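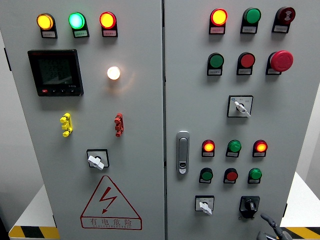

*Panel work at the Lonlow site, November.*

**Skonar hands over the switch rounds, keeps the people**

Skonar has begun giving the routine switching at its Lonlow works to a robot, a job which until now meant a person in a hard hat standing at a grey door at 2 in the morning.

The site gets through 1,650 panel operations a month. Of these, 785 are plain turns of a switch, done to a printed list and remembered fondly by no one. Those go to the robot first. The 11 electricians on the rota stay on it, with fewer night calls and more of the fault-finding they trained for. They also write the lists, so any complaints about the handwriting will now be internal.

"We looked for someone who would miss the night round," said Faisal Orakzai, operations manager. "We're still looking."

Emergency stops remain a matter for whoever is nearest.

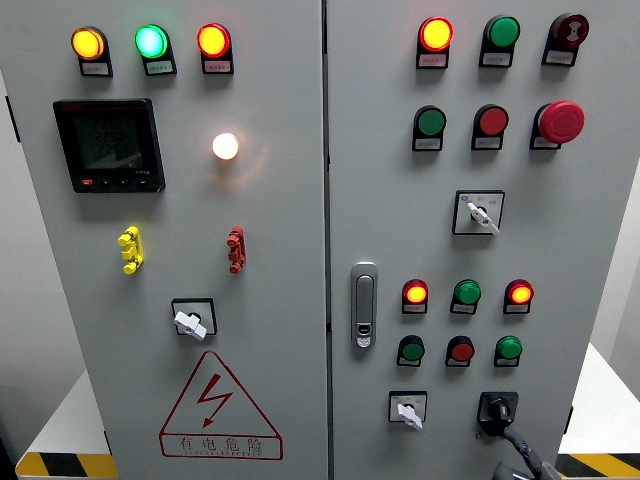

Bríd Dolan would like it noted that she asked for this six years ago – and that she expects the tea allowance for night shifts to survive the change.

Skonar says the allowance is under review.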